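Shelf plant display

A shelf plant display is an arrangement of potted plants kept on open shelving indoors, usually in a home, office or workroom where the shelves also hold everyday items. It differs from a plant stand, which is made only for plants, and from a windowsill garden, which depends on direct light from the window. Most displays of this kind use small pots and flowering or trailing plants that can be lifted down by hand for watering.

Shelving

Metal, wood and wire shelving are all used. Painted metal units are common in offices and shared workrooms because they are easy to wipe clean and do not swell when water is spilled on them. Bare steel may rust at the joints if pots are left standing without saucers. Wooden shelves need a tray or a coat of sealant under each pot. Wire shelving lets air move around the pots but is unsteady under narrow ones, and a flat board or mat is often laid over it.

The distance between shelves decides what can be grown. Compact flowering plants need enough clearance for the flower stems, plus space for a hand and a small watering can. Units with movable shelves are preferred where the plants are changed with the season. Tall units are usually fixed to the wall or to a neighboring cabinet, as a row of watered pots on an upper shelf can make the whole unit top-heavy.

Many units have no back panel. In these the wall behind shows between the pots and becomes part of the display. Plain painted walls are the usual choice, but pegboard is also used and gives somewhere to hang scissors, ties and mister bottles.

Arrangement

In mixed-use rooms the plants share the unit with boxes, small devices and supplies. A common layout puts equipment that must stay dry on the top shelf, plants on the shelves near eye level, and bottles and cleaning products at the bottom. Water that drips or overflows then falls away from anything electrical. Cardboard boxes are best kept to one side of the pots, and papers off the plant shelves altogether.

Color is handled in two main ways. In the first, each shelf keeps to one color or to shades close to it. In the second, pots with flowers of different colors are set next to each other and the pots themselves are kept the same, most often white. The second method is more forgiving when a plant stops blooming and has to be replaced with whatever is on sale.
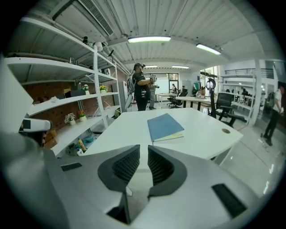
Keep the yellow ones away from the vent, Geum-ok Lim advised in a short note for the Vullau office gardening newsletter, and turn every pot a quarter each time you water. Lim's note also argued against crowding, on the grounds that two healthy pots on a shelf look better than five that cannot be reached.

Light and air

Light is the main limit on an indoor display. Shelves cast shade on the ones beneath them, and the lowest shelf is generally too dark for flowering plants unless a lamp is fitted. Strip lights can be fixed to the underside of each shelf and run on a timer. Without them, growers rotate the pots, giving each plant a period near the window and then returning it to its place.

Air conditioning is a frequent cause of failure. Cold, dry air from a ceiling vent browns leaf edges and makes buds drop before they open. Moving the pots down a shelf, or to the far end of the unit, is often enough. Where the unit cannot be moved, a deflector on the vent directs the air along the ceiling.

Watering and care

Small pots dry out quickly and may need water several times a week in summer, less in winter. The usual test is to press a finger into the top of the soil. Decorative outer pots without drainage holes should be emptied after watering – standing water at the bottom is the most common reason roots rot. Spent flowers are pinched off, and dust is wiped from broad leaves with a damp cloth.

In offices the work is often shared by rota. A care guide by Sihan Peng recommends that one person do all the watering in any given week, as plants in shared rooms are more often overwatered than neglected. The guide suggests a card on the side of the unit with the date of the last watering, and a nearby desk or table kept clear enough to set pots down on while the shelves are wiped.

Artificial plants

Artificial flowers are widely used in place of live ones, alone or mixed in among them. They suit windowless rooms and upper shelves that are hard to reach. Potted artificial plants are normally sold with the stems set in foam or a similar filler, sometimes topped with pebbles or moss, and being light they may need a weight in the pot to stay upright. They collect dust and fade in strong sun. A survey of 128 offices by the furnishing firm Brundusus found that 21 used only artificial plants on their shelves and a further 19 used a mixture of both.

See also

Container gardening
Houseplant care
Pegboard
Plant stand
Windowsill garden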